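Should I try to find the woman who helped my mother on the train?

Asked in: Family and Life Stories
27 followers

Hello everybody. I have been reading this board for a long while and have never posted, so please forgive me if I go on a bit.

My mother passed in April. She was a quiet person who didn't tell many stories, but there was one she told every winter, usually while peeling potatoes. When she was nineteen she left home with one suitcase and a job waiting for her at the Kauppinen bakery in Banden, a town she had never seen. Somewhere along the line she fell asleep and her purse was taken, with her ticket and every cent she had. The conductor was going to put her off at the next stop. A woman across the aisle, with two small boys asleep on her lap, paid the fare, gave her half a sandwich and then wrote her own name and street on a paper bag "in case the bakery doesn't work out." The bakery did work out. My mother met my father there, and here I am.

She kept that paper bag her whole life. I found it last month inside her recipe tin, folded into a tiny square. It says Mrs. Kimby, and under that a street number, 1953, which for years I had taken for the date when she showed it to us kids! The name of the town is partly rubbed away, but it starts with Clo and I am nearly sure it is Clodent.

I typed up the story the way she told it, and it has been sitting on my computer ever since.

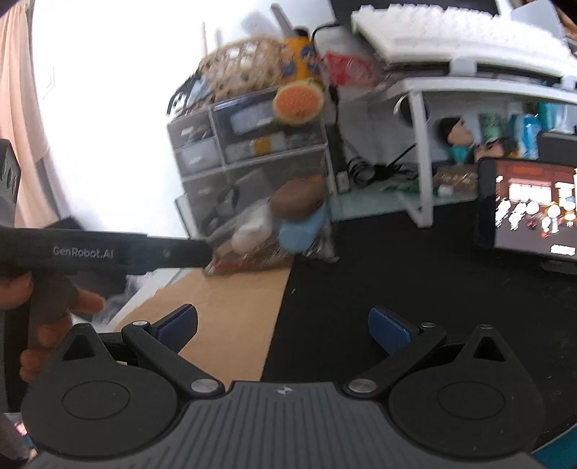
At the desk, GenRobot.AI lettering on the left

My question is whether I should go looking. The lady herself would be well past 100 now, so it would be her boys I'd be writing to, or their children. My sister says to leave it be, that people don't want letters from strangers about a sandwich. I keep thinking that I would want one. Has anyone here done something like this, and how did you word it so that it didn't sound like you were after something?

Thank you for reading all this – Marian

3 answers

Eusebio Agudelo
Oh Marian, please write the letter. I'll tell you why, and I'm afraid I go on too.

My father drove a delivery truck for most of his working life, and he wasn't much of a talker at home. After he died we got a card from a man in another state. My father had stopped for him one night on the shoulder of the road, when the man was young and, in his own words, "not in good shape," and had sat with him in the cab until it got light. They drank coffee out of the thermos lid. My father never said one word about it to any of us. I was 60 years old when I read that card and I cried like a little boy at the kitchen table, and then I called my brother and read it to him over the phone, and he cried too. It gave us a piece of Dad we didn't have.

As for the wording, the card was short. He said who he was, he said what my father did, he said he had a wife and a daughter now, and he said he didn't need an answer. I think that last part is what made it so easy to answer. We still trade a few lines at Christmas.

For finding them, I would start with the public library in Clodent. Call in the morning when it's slow and ask if they keep old city directories, the kind that list people by street. You have a name and a house number, and that is a lot to go on. If there is a church near that street, try them as well. And do send a copy of the paper bag, but keep the real one in the recipe tin where she had it.
27 people found this helpful

potluckpat
I agree with your sister a little bit. Some families have had a falling out and you don't know what you're walking into. But a letter is not a phone call, they can always put it in a drawer. I'd do it.
2 people found this helpful

windowseat
Check the local paper too, obituaries list the children and where they live. Are you sure it's Clo and not Cle? My aunt's handwriting looked the same for both. Also what kind of sandwich was it

Reply from Marian
Egg and onion, on rye! She made it for us every birthday. I have the library's number written down now and I'm going to call after breakfast. Eusebio, I read your answer to my sister and she went very quiet and then asked if she could sign the letter too.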